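Category: Collecting > Fossils & Minerals > Buying, Selling, Ethics

tradness51
So excited – my first real trilobite lot closed last night! I paid $352 through Skolum for a slab with 4 on it, and the seller (Dindismont) even sent the quarry paperwork. Is that a fair price?

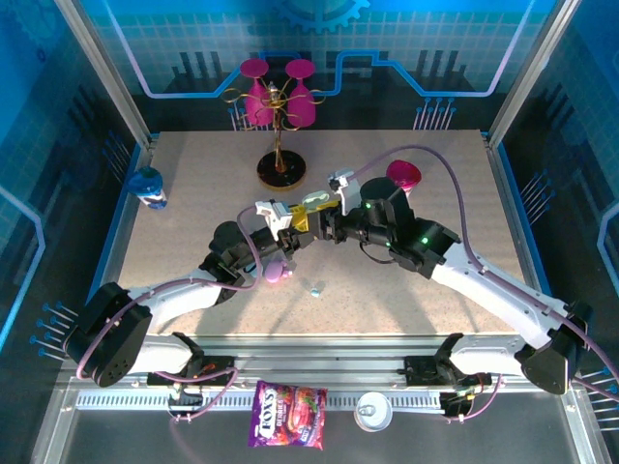

Two pink cups on the gold stand.

Chae-won Heo
Congrats! Fair, I'd say. Mine from the same seller in April was almost $300 and the prep work is lovely, you can count the eye lenses with a cheap loupe!

Tavares
Paperwork for the quarry isn't an export permit. I'd ask for both before you leave feedback.

tradness51
Good point, just messaged them.
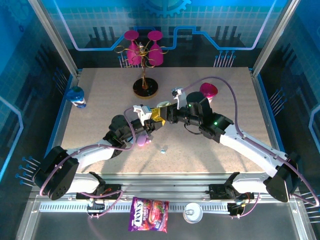
I also want to learn to check for resin repairs – somebody told me a UV flashlight shows the glue right up, and I love that idea.

Tavares
Sometimes. Plenty of fillers don't glow at all.

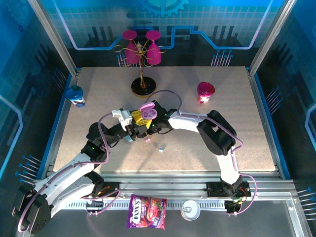

Chae-won Heo
I disagree a little, UV caught two bad tails for me. Try it along the cracks first, then go over the matrix with the loupe and look for tiny bubbles.

Last updated: 15 December 2019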